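Sorting It Out Ourselves: Household Plastics in Nernthorpe
Student project report, Märta Lindholm

3. Method

The plan was to find out whether people in Nernthorpe know which plastics go in which bin. The council leaflet is two sides long and contradicts itself on bottle caps, so I had my suspicions. I delivered 100 questionnaires to homes on Statton Road and Hovland Close and got 26 back, one of them filled in entirely with drawings of a dog.

Each household was asked about bottles, caps, labels and plastic sheeting. I also asked how sure they were of their answers, on a scale that I now see should have had a top end.
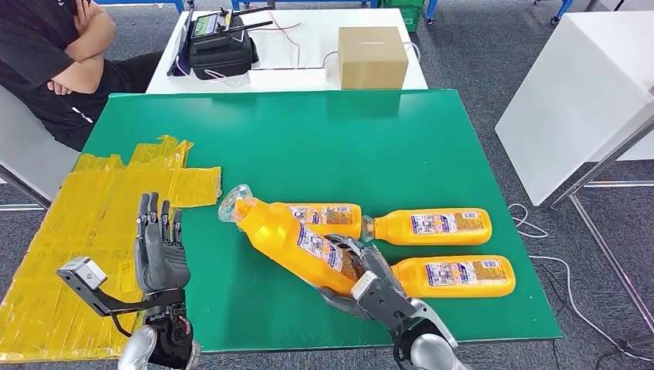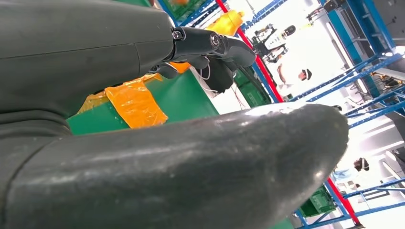

4. Results

Bottles caused little trouble. Almost everyone put them in the recycling, and the few who didn't were very open about it. Caps were another matter. Half the replies said to leave them on, the other half said to take them off, and both camps quoted the same leaflet. They are both right — side one says on, side two says off.

Sheeting was worse. The most common answer was "under the sink", where it appears to be building up across the whole of Hovland Close.

The people who were most sure of themselves got the most wrong. I had rated my own knowledge as high before starting, and I have left my score out of the tables.

5. Problems

Only 26 replies is not many, and people who answer a survey about bins may not be typical of anyone. Question 2 asked about "film", and several people told me what they had watched. A second round was meant to go out in December, but the school printer had other plans.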